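Home | Guides | Set-up | Care | Contact

Section 3: Setting up your Jevex tabletop fountain

I've set up 2 of these now, and the first one gurgled all night, so take your time with this part.

1. Rinse the bowl and the stones under the tap. No soap – it foams like crazy once the pump gets going.
2. Push the pump onto the short tube and press it down in the middle of the bowl.
3. Pour in water until the pump is fully covered, then plug it in.

Caution: never run the pump dry. I did that once and had to order a new one from Tillinico.
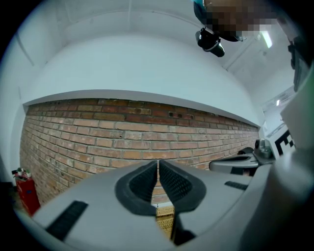
4. Turn the little dial to low and let it run for a bit. If it splutters, lift the tube, let the air out and try again.

Note: top up the water every couple of days. Mine gets thirsty in August!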